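Travel Notes > Days Out > Factories and Mills

A Morning at the Plitance Mill Open House

I have wanted to get inside the Plitance mill for years. Every time we drive through Milbridge I crane my neck at those long brick walls and the sawtooth roof, and every time the gate is shut. So when a friend sent me the notice that they were opening up for one weekend in September, I signed up before I'd even finished my coffee!

Parking first, because it was the worst part of the day. The lot by the river holds maybe half the people who want it, and by the time I pulled in at 10 it was full. I ended up behind the hardware store on the hill, and the walk down was pretty enough that I stopped grumbling (mostly). Wear real shoes. The sidewalk along the canal is all heaved up from tree roots.

Tours go every half hour and you get a sticker with your group on it. Mine left at 11, so I had time for the little exhibit in the old counting room. They have sample books going back generations, the kind with a square of cloth glued on each page and the dye recipe written next to it in brown ink. I could have stayed there all day. One page was nothing but grays, and they all had names, like Pigeon and Wet Slate.

Then the knitting floor. Oh my goodness, the noise! They hand you foam earplugs at the door and you need them. The machines are round, taller than I am, and the fabric comes down out of the middle in one long tube. Our guide said the mill turns out 1000 yards on a decent day and that the oldest machine still running came over from a plant in Hallus that closed. She patted it as she went by, like you'd pat a horse. 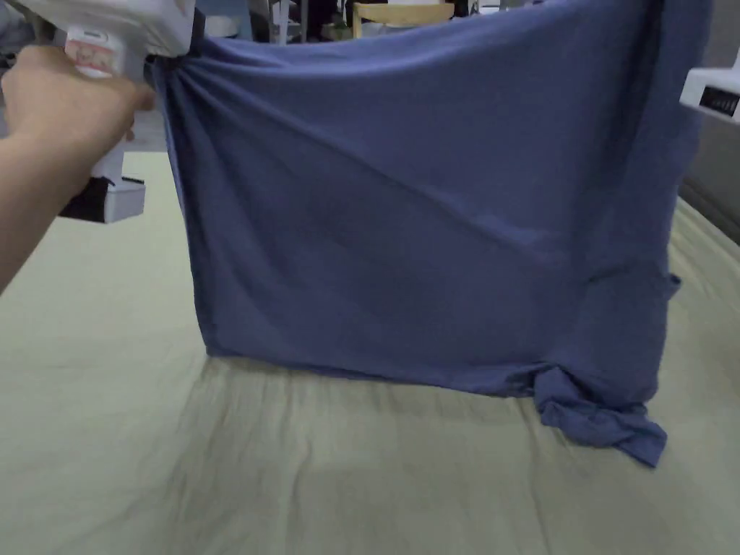
After the knitting floor you go up a flight of iron stairs to the dye house, and it's warm and smells like a swimming pool crossed with a laundromat. I had no idea how much of the job is water. They pull it from the canal, filter it, use it, clean it again and send it back, and there's a whole wall of charts about it that most of our group walked right past. I read them all. My husband would tell you I read the charts everywhere.

Lunch was a food truck called Văn, parked in the courtyard, and I'm still thinking about the lemongrass chicken sandwich. The line was long but it moved. Get the iced coffee too, and get it before you find a seat, since all the picnic tables fill up and you won't want to give yours back.

The mill store is at the end, naturally. Seconds and remnants, sold by the pound out of big canvas bins, and people get a bit elbow-y. I came away with a bag of navy rib knit and some oatmeal-colored fleece that will be a robe if I ever get to it. Bring cash, the card reader was down when I was there.

One gripe: the tour groups are too big. From the back I missed half of what the guide said upstairs. They told us 300 people had signed up for the morning alone, so I guess I can't blame them for packing us in. If you go, stick close to the front and ask about the freight elevator. We got to ride in it going down, and the gate is still worked with a rope.

14 comments | Share this post

Contact | Privacy | Back to top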